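Etholm Adult Learning Center
Household Basics, Unit 6: Storing Drinking Water at Home
Instructor: Fernanda Magalhães

Reading before class: the Unit 3 handout on kitchen safety. Bring your plan of your home from last time.

How much to keep

In this course we plan on one gallon per person per day. Half of that is for drinking, and the rest is for cooking and washing hands. A home of three people storing water for three days needs 9 gallons. Add more for pets, for hot weather, and for anyone who is sick or nursing a baby.

Containers

Use containers made for food or drink. Do not reuse milk jugs. Milk leaves fat and sugar in the plastic that washing does not fully remove, and bacteria grow on them. Anything that once held bleach, paint or garden products is also out, however well it was rinsed.

Wash the container and cap with dish soap and rinse both. Then sanitize the inside, let it stand, and rinse again with clean water. Fill it to the top from the cold tap and close it without touching the inside of the cap.

Where to put it

Choose a cool, dark place between 50 and 70 degrees Fahrenheit. A low closet shelf is fine. A garage is a poor choice if you keep gasoline there, as vapors can pass through some plastics over time. Water is heavy, so large containers belong on the floor.
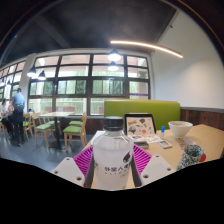 Labels and rotation

Write "drinking water" and the month you filled it on each container. Replace tap water you have stored yourself every 6 months. Many students pick November and May and do it when they check the smoke alarm. Old water can go on house plants or be used for mopping.

Store-bought water should stay sealed until you need it. Once a bottle is open, keep it in the refrigerator and finish it within a few days.

For next class

Work out the amount for your own household and mark on your plan where it would go. Note the size of each container and whether you can lift it when full. We will compare plans in pairs, then start Unit 7, on dry goods.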